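Fullarstead Community Kitchen: progress report to the Porley Fund
Period ending Saturday, January 10, 2026

Meals. The kitchen served 754 hot meals in the period, against a target of 40 per session. Attendance was lowest in the first week of January and has since recovered. Rice remains the cheapest base per portion and is now bought in bulk through Coetzee.

Crockery. The change from disposable cups to washable mugs is complete. Waste collection has dropped from two bins a week to one.

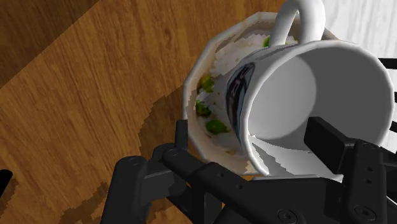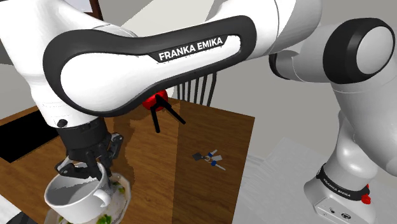 A white mug in each.

Breakages are charged to the equipment line, which stands at 73 per cent spent. No further purchase is planned before the end of the grant.

Premises. The extractor fan was serviced and passed. The rear door still does not close fully – the landlord has been told twice in writing.

Records. Stock is now entered in Usance on the day of delivery. Roughly 41 older entries have still to be moved across from the paper book.

Next period. We ask to move the unspent travel budget to fuel costs. A revised budget sheet will follow with the quarterly accounts.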